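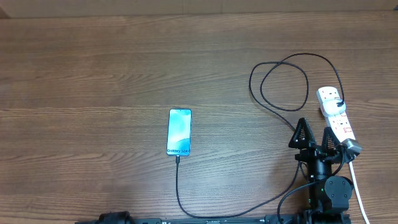
7 October 2019
By Shuzhen Du

Started on the Hollmann controller this morning, after a week on the Stimeck. Same arms, same rail, same fingers, so any difference should come from the controller. I kept the task the same too: reach down to the phone, close on its sides, lift, put it back, open. After that, the black cable by the power strip.

The Stimeck closes faster. It also overshoots a little at the end of the travel, and the lattice fingers take that up by bending, which hid the problem from me until I read the logs. The Hollmann slows down before contact. I had the limit set at 397 on the right arm and left the left arm at 800 by mistake, so the first hour is no good for comparing anything. Redid it with both at 800.

Around noon I sent my notes to the Utness list with one of the stills.

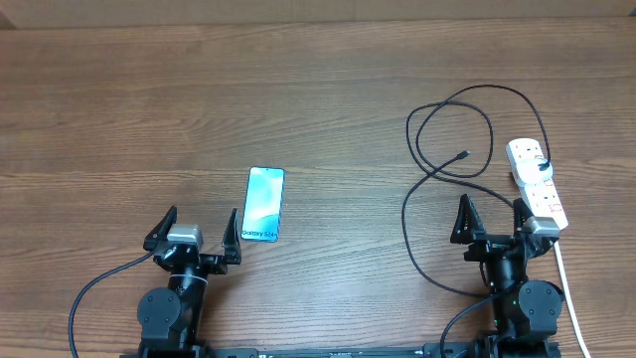

Zeyu Ye wrote back that I should compare the wrist joint before the fingers, as the Hollmann holds position differently when the gripper is open and a small sag there would look like a bad grasp. Also that two controllers tested on different days is a weak comparison, and I ought to swap them in one sitting.

Fair on both counts. I logged the wrist angle for the rest of the afternoon and there is some sag on the left arm, less on the right. The cable is still the hard part. The wrist camera still has it in view here, left of the gripper, but loses it closer in
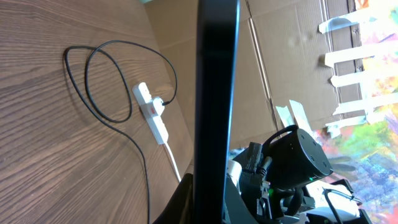 and from then on I am relying on the head camera, which sees the loops well enough but gives me a poor idea of height. I may try a steeper approach — or move the strip and leave the arm alone.

Tomorrow: swap both controllers before lunch, same limits, write the limits down first.

Filed under: Bench diary, Grippers and controllers
© Runoswood Notes | Contact | Back to top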